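Giving up the morning coffee, mostly

I drank coffee every day for 15 years and did not think of it as a habit. It was just what happened between getting up and leaving the house. I had two cups before work, one when I got there, and one after lunch if the lunch had been dull. On weekends I lost track.

Last October my doctor asked how much I was drinking and I told her three cups, which was a lie but a small one. She asked how I was sleeping. I told her the truth about that. I was waking up at three in the morning and lying there until the birds started. She didn't tell me to quit. She said to try cutting back and see, and then she looked at my knee, which was the reason I had come in.

I did nothing about it for a while. Then my brother-in-law Warrick Katene stayed with us over the holidays. Warrick quit years ago and will talk about it if you let him. He drinks hot water. Plain hot water, out of the kettle, with nothing in it. I watched him do this for a week and decided that if I was going to cut back I'd need something better than that to cut back to.

So I started in January with half. My plan was to mix my usual ground coffee half and half with decaf for two weeks, then go to a quarter, then stop. I bought the decaf at the Gekholm market on the way home and mixed it up in an old flour canister. The first few days were fine. I remember being a little smug. On the fourth or fifth day I got the headache everyone tells you about. Mine sat behind the left eye and stayed there through two nights and a staff meeting. I took aspirin and drank a lot of water. I also ate most of a bag of pretzels, which had no medical purpose.

After that it went away and I went down to a quarter. The second drop was easier than the first. I was a bit slow in the mornings and I put my car keys in the refrigerator once, but I have done that on full-strength coffee too.

The part I had not planned for was the taste. Decaf from the supermarket is all right mixed in with real coffee. By itself it tasted to me like the water you'd rinse a coffee pot with. I tried making it stronger and got a darker version of the same thing. Rochelle McKinnon at work told me to get whole beans and grind them, and I did that, and it was better, but I was grinding beans at six in the morning for a drink I didn't much want. I gave the rest of the bag to her.

Then I tried tea. I should say that I grew up in a house with no tea in it at all. My mother kept a box of tea bags for visitors and I think it was the same box my whole childhood. So I started from nothing, at the age of forty-six, in the tea aisle at Gekholm, reading the backs of boxes.

Black tea has caffeine in it, less than coffee but enough that I didn't want it after noon. Green tea has some too. I hadn't known that, and drank it in the evening for most of a week wondering why I was wide awake again. I made it wrong for a long time as well. I was using boiling water and leaving the bag in until I had finished the cup, and it came out bitter enough to dry your mouth. My neighbor Tania Karunaratne saw me do it and took the cup out of my hand.

Tania's family is particular about tea. She came back the next day with a jar of loose leaves and a strainer and stood in my kitchen while I made a pot. Her rules are these. Warm the pot. Use one spoon of leaves for each person. Four minutes, then pour all of it, because whatever is left on the leaves will go bitter. Milk goes in after. She has no interest in green tea and no advice about it, so for that I went to the library and read that you let the kettle stand for a few minutes after it boils. I tried it and it worked.
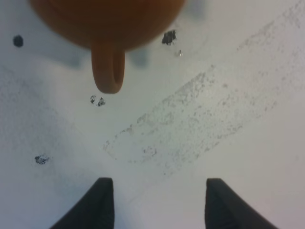 The herbal teas took longer to sort out, and I wasted some money on them. Peppermint was the first one I liked. Chamomile I can drink if I'm sick, and otherwise it tastes like hay. I bought a box of something with hibiscus in it that turned bright pink and was so sour I put sugar in it, and I don't take sugar in anything. Ginger is good, especially fresh, sliced thin with the skin left on. It suits a thick mug better than a teacup, and I always reach for the orange-brown one, with the short fat handle. Ginger has to steep a good ten minutes and a teacup is cold by then. I also tried rooibos, which Digby Donnelly swears by, and I had two boxes of it before I admitted that I don't like it. It reminds me of a pencil. Digby has the boxes now.

Roasted barley was the surprise. It's sold as a coffee substitute, and I'd stayed away from it for that reason, having already been let down by decaf. It doesn't taste like coffee. It tastes like toast, and I like toast. The brand at our store is Waaka and it comes in a tin with a lid you need a spoon handle to get off. I make it strong and put a little milk in it. Most mornings now that is what I have with breakfast, and I take the rest of it to work in a thermos.

About sleep. I wanted to be able to report that I sleep like a log. I don't. I still wake up some nights, but I go back to sleep, and before I didn't. I'm usually up once instead of up for good. I went to bed at the same time all through this and didn't change anything else that I know of, except that I was getting up from my desk less often, having fewer cups to refill. My wife says I snore more. I have nothing to compare that to.

I did keep notes for the first month, on the back of the gas company calendar. Looking at them today, most of them say "tired" or "OK." One says "very cross, see Alcides," and I can't remember what that was about. Alcides Huanca and I share an office and he was patient with me the whole time, so if I was cross with him I'm sorry. He drinks coffee all day, right across from me, and it smells wonderful. I would say the smell has been the hardest thing. I can walk past a cup of it without wanting to drink it, but when he opens a fresh bag I stop whatever I'm doing.

People have asked whether I saved any money. Probably a little, though I haven't worked it out, and the tea mistakes ate into it. There's a cupboard over the stove that used to hold one can of coffee and the filters. It now holds nine or ten boxes and tins, and my wife would like her shelf back.

The "mostly" in the title is for Sundays. In February we drove up to see my aunt, and she had made a pot of coffee before we got there, and I wasn't going to sit at her table and ask for barley. I had one cup with cream. It was very good. My heart went a little fast in the car afterward and I talked all the way home, according to the passengers, but I slept that night about the same as usual. Since then I've had one cup on Sunday mornings, after breakfast, sitting down with the paper. I make it in the old drip machine, which I had put in the basement and had to carry back up. The carafe has a chip in the rim and dribbles down the front unless you pour slowly.

I don't know if one cup a week will turn back into four a day. It hasn't so far. It is now March 2012 and I've held to it for five Sundays, missing one when we were out of filters. I could have used a paper towel, I suppose. I have done that before and it tastes like paper towel.

If you're thinking of doing this, I'd say go slower than I did at the start. Two weeks at half was not enough for me. And don't buy the big boxes of anything until you've had a cup of it somewhere else first. Tania will give you a spoonful of almost any black tea if you ask her, and I have a good amount of chamomile left if anyone local wants it.

Next I have to see the doctor again about the knee.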